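3.2 Waiting, parking and the first ten minutes

I'll say up front that I came to this part of the study as a person who eats out a lot and complains about it, and I tried to keep that in check while I was coding the interviews (with mixed success!). The question for this section is simple enough: how much of what diners say about a restaurant gets decided before any food shows up?

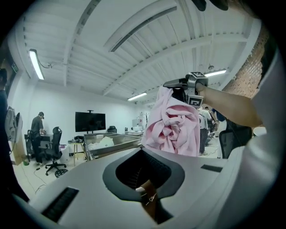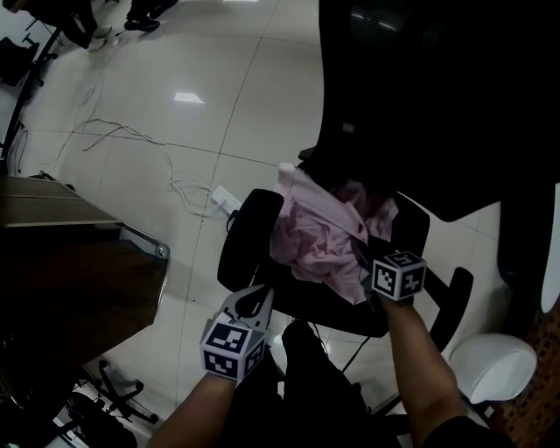
Figure 3. A pink garment and hand-held grippers, at a stainless-steel bin holding cloth items (first) and on a black office chair (second).

We collected 40 long interviews with people who had eaten at one of four places on the same strip in Mostudville. I did most of the talking and Phong Khổng did most of the transcribing, and we swapped whenever one of us got sick of it. All of the diners had left a written review already, so we could put what they told us next to what they had typed. The reviews were short and pretty grumpy. The interviews were long and a lot kinder, which surprised me, although Phong says he saw it coming from the pilot.

The thing that kept coming back was the wait at the door. People forgave a slow kitchen. They did not forgive standing by the host stand while someone looked past them at a screen. One woman who had gone to Michalski for her sister's birthday gave the food top marks, told me she still dreams about the dumplings, and then spent most of our talk on the fact that the host never said hello. Her review was 2 stars. When I asked her about that gap she laughed and said she wrote it in the car.

I started asking everybody where they were when they wrote their review, and I wish I'd had that question on the sheet from the beginning. The ones who wrote in the car or on the bus talked mostly about the door, the wait and the bill. The ones who wrote the next day talked about dishes. I can't put a proper number on it, as the question was only asked in the later interviews, but the pattern was easy to see in the transcripts and we code for it fully in the Kellmont round (Section 4).

Reservations made things worse in a way I hadn't thought about. If you walk into Farov on a Friday without booking, you expect to stand around for a bit, and people who did that were mostly cheerful about it. If you booked and then stood around for the same length of time, you felt cheated. Same wait, same hallway, same smell of garlic bread coming out of the back, and a completely different mood by the time the menus arrived! Several people used the word "promise" without any nudging from me. I went back and checked my own side of the tapes to be sure I hadn't said it first, and in one case I had, so that interview is left out of the count for this code.

Noise, lighting and table size came up too, but mostly as add-ons. Somebody who was already annoyed would mention the wobbly table. Somebody who was happy would have to be asked, and then they'd say oh yes, I suppose it did wobble. I don't think we can treat these as separate complaints, and in the tables that follow they're folded in under "carried over."

A word on tips, as both reviewers of the earlier draft asked. We did collect them, self-reported, and they hardly moved. People who were furious at the host tipped the server as usual, and a few told me they tipped extra out of sympathy. So a manager looking only at the tip line at the end of the night would see nothing wrong at all.

The written reviews were coded in September by Phong and me separately, and we argued over the leftovers across his kitchen table. Most of our disagreements were about sarcasm. "Great job, guys" took us most of an evening.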